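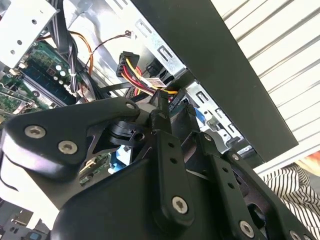 Drive bracket and memory end of the board, 11/15/23.

Teardown notes, old Dell tower. Fidel Orellana wants the case for the Kismont bench and I want the drives, so we have what passes for a plan.

Side panel off. The manual allows 5 minutes for this. I took 20, most of them spent looking for a screw I had put in my shirt pocket for safekeeping.

Cables first. Whoever routed the drive power did it with love and no thought for the next person — trace each lead back to its connector before pulling anything. Jocelyn Després says to photograph every plug. Jocelyn has never had to name the photographs.

The socket frame is flipped up, so keep sleeves, coffee and opinions clear of it. Blue plastic marks the latches on the drive cages. Squeeze, don't pry. I still owe Herkard for the last one I pried. 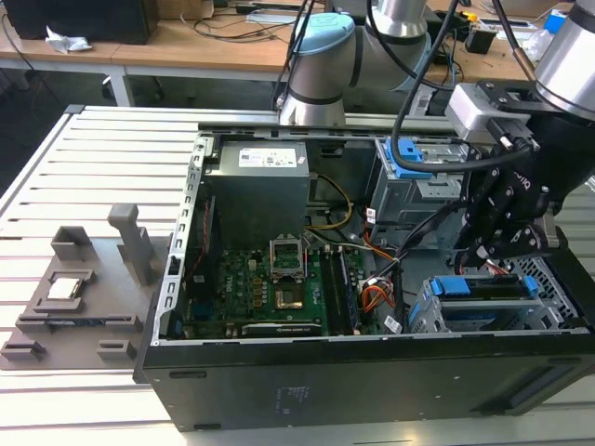
Left for next time

Upper cage out, then the lower one. Power supply last. Find the tray for the screws, shelf 17, if Skellell has returned it. Board goes in a bag by December or Fidel starts asking.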